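Teaching a robot to close the lid

A hinged lid is a modest thing to ask a robot to deal with. It has one moving joint and one direction of travel. A factory engineer given a lid of known size in a known position could have an arm closing it by lunchtime, and it would go on closing it until something wore out. The difficulty starts when the box is a different box, set down at a slight angle on a table the robot has not met.

The manipulation group at Vimbridge has spent the past year on that difficulty. Its method, named Flukex, learns from demonstrations given by people holding a gripper in the hand, with no robot present. The trained policy is then run on an arm fitted with the same fingers. The approach in outline is familiar in the field. What the group adds is a way of deciding which parts of a demonstration deserve to be learned from, and by how much.

Olga Salcedo, who leads the work, describes the starting point as a problem of accounting. A person putting a packet into a compartmented box and closing the lid spends most of the time moving through open air. The moments that decide the result are brief: the fingers meeting the packet, the packet clearing a divider, the first touch on the lid. A learning system that gives every instant equal weight will spend most of its effort on the air.

"You end up with a policy that travels beautifully," Salcedo says. "It arrives in the right neighbourhood and then does something vague."

The usual remedy is to collect more data. Vimbridge tried this first. The training set grew to 2,479 demonstrations, recorded by students and staff in offices, kitchens and meeting rooms, and the policy did improve, but most of the gain came early. Beyond the first 500 or so, additional recordings made the approach smoother and left the contact stage much as it was. The fingers still came down on the rim of the lid when they should have gone behind it.

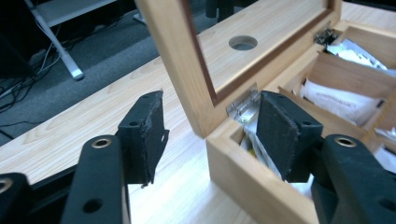 Why use a hand-held gripper when the arm could be steered by remote control?

Speed and feel are the main reasons. A person holding the tool senses resistance through the hand and corrects for it without thinking, which is hard to do through a joystick, and the tool can be carried to any table where there is something to practise on.

That freedom has a price. The tool gives the learning system a view from the wrist and a record of how far apart the fingers are, and little else. There are no joint angles, because there are no joints. There is no force reading either, so the system must work out from images and finger spacing when contact has been made. The path of the tool through space is recovered afterwards from the video, with an error that grows when the view is dominated by a plain surface. A large expanse of pale table is a poor thing to navigate by.

Flukex deals with the contact question in two passes. In the first, a small network is trained to predict the next short stretch of tool motion from the images alone. It is a deliberately weak model and it makes mistakes. The group then looks at where it makes them. In open air the errors are low, as one smooth path towards a box is much like another. Close to contact they rise sharply, because people differ in how they approach a divider or an edge, and because small differences in position lead to quite different movements.

The second pass trains the real policy, with each instant weighted according to the error of the first. High error alone is not enough to earn a high weight, as it may simply mark a clumsy moment or a failure in tracking. The method therefore compares each instant with similar ones from other recordings. If several people did different things at the same stage and all went on to finish the task, the variation is treated as useful. If only one recording shows it, the weight is cut back.

This comparison takes most of the computing time. Similarity is measured between image features, and the features have to be steady under changes in lighting and table surface while remaining sensitive to a lid that has moved slightly. Early versions failed on the second count. They matched half-open lids with fully open ones, and the resulting policy would reach confidently for an edge that was somewhere else. The present version includes the motion of the tool over the preceding moments, which separates the two cases well enough for the purpose.

Wanda Fitzsimmons runs the trials on the arm. Her test procedure is plain. A box is placed within a marked area at an angle drawn from a list, the contents are laid beside it, and the policy is given one attempt. A trial counts as a success if the items are inside and the lid is shut with nothing caught under it. Partial success is recorded but does not enter the headline figure.

Her test boxes were kept out of the training set. They number 14 and were chosen to differ in hinge stiffness, lid weight and internal layout. On most of them the weighted policy did better than one trained on the same recordings with equal weights, and the advantage was largest where the compartments were narrow. On 4 of the boxes there was no difference worth reporting. These were the ones with stiff hinges, where both policies tended to push, meet resistance and stop.

Fitzsimmons regards the stiff hinges as the more informative result. "The weighting tells the policy where to pay attention," she says. "It can't supply a measurement that was never taken." A person closing a stiff lid pushes harder. In the recording, pushing harder looks almost the same as pushing gently, until the lid gives way.

A force sensor in the fingers would help, and one is being tested with Hendricks, a supplier of instrument parts. The drawback is that earlier recordings would lack the new signal. The group is looking at whether a small set of recordings with force could be used to estimate it in the older ones, from the slight bending of the finger pads under load. Salcedo is cautious about this. Pads wear with use, and a worn pad bends differently from a new one.

Soft packets are the other open matter. A rigid block dropped into a compartment stays where it lands. A packet may spring up, fold over a divider or lean against a wall with one corner above the rim. People glance at it and tuck it down before closing the lid, often so quickly that they do not remember doing so. The tucking motion appears in only a small share of the recordings, and under equal weights it was all but lost. Under the new scheme it survives, and the arm will now sometimes press a raised corner down without having been given any separate instruction. It will also sometimes press down a corner that is already flat.

Whether the method carries over to other tasks has not been settled. A second group, at Clerkness, is applying it to drawers and cable plugs using its own recordings, and has found that the comparison step needs retuning for each. Plugs are the harder of the two, as the useful variation occurs over a very short distance and tracking error is of much the same size. The Clerkness team has asked for recordings made at a slower pace, which Vimbridge is reluctant to provide. People asked to move slowly, Salcedo says, stop moving in the way they normally do.

The next round of trials at Vimbridge is due to begin in July. It will use the existing training set, the same arm and a new collection of boxes, among them several with sliding lids.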